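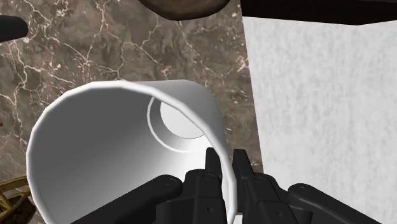
No. 118

20 August 2025

Quick one tonight, I have bread in the oven and 12 minutes on the timer so whatever gets typed before it beeps is what you get. (Update: it beeped, I took the bread out, I kept going. Sorry.)

So. I gave up coffee. Sort of. Since May. Several of you asked after I mentioned it in one line at the bottom of the last post and then never followed up, which is very me.

Background for anyone new. I was a four-a-day person. First one before my shoes were on, second at my desk, third after lunch, and the fourth at a time of day I would rather not put in writing. Then in May I had a week where I slept maybe three hours a night, and Benvinda – my neighbor downstairs, long-time readers know Benvinda – heard me walking around at 3 in the morning and put a note under my door. Not a mean note. It said "tea?" and nothing else.

Fine. Tea.

First few days were awful. Headache right behind the eyes. I cried at a tire commercial. I snapped at Martim on the phone over a train ticket and had to call him back and say sorry, and he said he hadn't noticed any difference from normal, so thanks for that. I went to bed at 8. I drank so much water. By the end of the week the headache was gone and I was just sort of flat. Like somebody turned the color down a little.

What I didn't expect to miss was the going out for it. The coffee itself I got over pretty fast. But the walk down to Nogueira on the corner, leaning on the counter, hearing about the owner's knee, reading two pages of somebody else's newspaper. I'd cut all that out along with the caffeine and my mornings had a big hole in them. I'd sit at the kitchen table at 7 with nothing to do and no reason to have shoes on.

So I started going back and ordering other things. Mint tea, mostly. Hot milk once, never again. They do a roasted barley drink that tastes like toast that got left in a drawer, and I have come to like it a lot. My sister thinks this is a sign of something. The owner charges me coffee price for it because there's no button for barley on the register, and I haven't got the nerve to bring it up.

Sleep – better. Much. Not perfect. I still wake up when the bins get collected, but I go back under afterwards, and before I would just lie there writing emails in my head. I dream now, too. Long boring ones. Last week I spent a whole dream returning a coat to a shop in Gresport and the line never moved.

Work is the same. I thought I'd be slower and I don't think I am. Afternoons are easier becuase there isn't that drop at two o'clock where I need to either nap or fight someone. Mornings are harder. I've moved all my phone calls to after ten and so far no one has complained.

Things I tried that did not help: chicory from the big supermarket (bitter, gritty at the bottom), decaf at home (I make it badly, my fault), cold showers (why), a meditation app that wanted money by day 3. Things that did help: eating an egg. Really. An egg at breakfast did more than the whole rest of the list.

And now the confession. I said sort of up top. When I went to stay with Martim in Handgate he made a pot the first morning, the stovetop kind, and the smell came all the way up the stairs, and I had one. Small. With sugar. It was the best thing I've ever put in my mouth and my hands shook until noon. I had one the next day too. Then I came home and went back to barley, no headache, no drama. So that may be the arrangement now. Coffee is a thing I have in Handgate.

Martim says that means I'll have to visit more. We'll see, the train is 7 stops and the heating is always on, even in summer, I don't know who to write to about that.

Other bits while I'm here. The tomatoes on the balcony did nothing until last week and now they're all coming at once, so if you live near me, please come get some. I finished the lighthouse book and didn't like the ending, will do a proper post on it. The Follau trip is still on, still no hotel, I know, I know. Comments on the old recipe posts are working again, someone emailed to say the plum cake one had been shut for ages and I'd had no idea.

And thank you to whoever suggested lemon peel in hot water. I lost your comment so I can't credit you. It's good. It's not coffee but it's good.

Bread came out a bit flat, btw. I think I rushed the second rise. Having it with butter anyway.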